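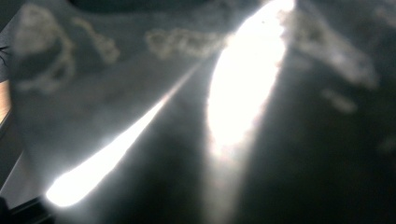
Curon adds spice jar tray to its tabletop line

20 Nov 2021 — Curon has put a dark gray metal tray for spice jars on sale, nine months after the first drawings. The tray is a wide five-sided shape with walls that angle outward, and two thin raised rails run from the back corners. It is meant to stay on the table through a meal and is priced at 555. 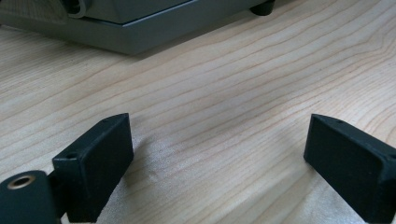
Reading time: 2 min

The base is flat, with rubber feet. Valter Leitão, who drew the tray for Curon, said the feet were changed in May after an earlier set left marks on pale wood. The current set was tested on oiled and on lacquered tops.

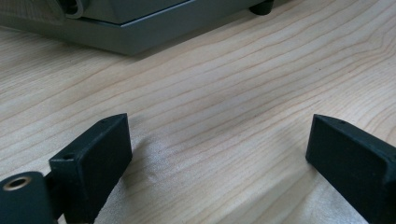
Cleaning instructions are short: a damp cloth, no scouring powder. Fine grounds such as paprika should be wiped off the same day, the maker says, as they settle in the grain of an untreated table.

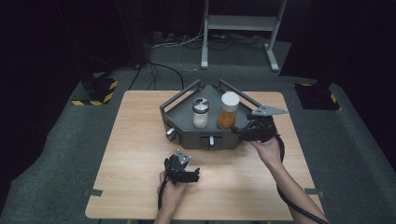 Two jars fit side by side, a shaker type and a taller one with a wide lid. The front has two small silver knobs. Jars are not included. Quintela will stock the tray from next week, and Oma will take orders by phone. Spare feet are sold in packs of nine.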